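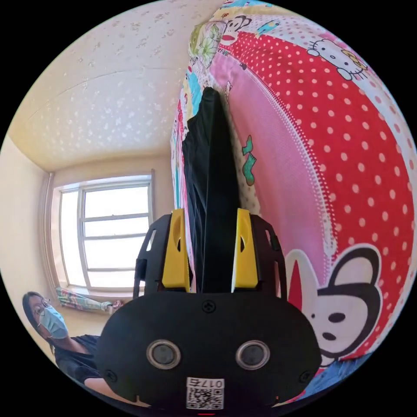
Meeting opened late, hall still locked at half past. Main business was the spring play and what to do for the bedroom act now the old flats have gone. Letay has been pricing cloth. Long talk about colour, navy had its supporters. Settled on black, hanging free like the black piece in the photo, not stretched on battens. Bedding for the same act to be whatever people can lend, nothing with cartoons on. Letay to bring swatches next time, lining still undecided.

Drama Group, minutes, Feb 10, 2023
Present: Letay Negussie (chair), Babatunde Oyewole (minutes), Femi, Ruth, both Janets, Colin from item 3.
Apologies: Priya, Mo.

1. Last minutes
Agreed. One correction, the cast supper was at the Standard, not the Swan. Ruth still owed for the puddings.

2. Money
257 pounds in the account after the hall deposit. Letay wants a ceiling on the set, proposed 200 for everything incl. cloth, paint and timber. Ruth thought this too much with rights still to pay. Babatunde said the rights are paid, he has the email. Email found on phone and passed round. Ceiling agreed, Ruth against.

3. Hall
Turkska Hall confirmed for both nights and the dress rehearsal. We don't get the Thursday, judo has it. That means set goes up on the morning of the dress, all hands please. Key from the side office, sign the book this time. Heating is on a timer and we can't alter it, Colin has asked twice.
Piano has to stay stage left. Colin wanted it behind the cloth, Janet P. said it would look like a covered piano. Try both at the dress.

4. Lights
Quote in from Nurix, higher than last year, includes a dimmer board we don't need. Femi to ring and ask for it without. If they won't budge we borrow the school's again and put up with the buzzing. The lamp beside the bed needs to work properly this time as the whole of act two hangs on it. Femi offering his mum's. Plug to be checked before it goes anywhere near the stage.

5. Posters and tickets
Talukder will print as before, wants the artwork as a pdf and NOT a photo of a drawing. Janet W. doing it. Agreed one size only. 32 posters, shops on the parade first, then library and surgery. Please write down where yours went so we can get them down after.
Ticket prices unchanged. Children half. Some discusion of whether to take cards on the door, Babatunde has a reader that works if the signal does. Take cash as well.

6. Casting
2 parts still open, the doctor and the lodger. Doctor is one scene, no lines to speak of apart from the letter. Colin would do it if he can read the letter off the page. Agreed, it is a letter after all. Lodger more of a problem, needs someone who can do the stairs speech. Mo to be asked, he wasn't here to say no. If Mo can't, Letay will put a notice in the library.
Prompter: Janet P., same as last time. Asked people to learn act one before they complain about act two.

7. Costumes
Hamper is damp at the bottom. Two waistcoats past saving, the rest airing at Ruth's. Everyone to provide own shoes, dark, no trainers. Nightshirt for act two to be made, Letay has a pattern, needs somebody's measurments once we have a lodger.

8. AOB
Interval teas: urn leaks, use kettles.
Femi asked whether we could do a comedy next. Put on agenda for the summer.
Car park barrier comes down at ten, move cars before the last act or park on the road.

Actions
Letay: swatches, library notice if needed, nightshirt
Babatunde: card reader, send round rights email
Femi: ring Nurix, lamp
Janet W.: poster pdf to Talukder
Ruth: airing, look into hamper
Colin: learn the letter anyway

Next meeting same place, last Tuesday of February, half seven. Bring scripts and a pencil.

Groups > Drama > Minutes
Contact the group | © Drama Group | Back to top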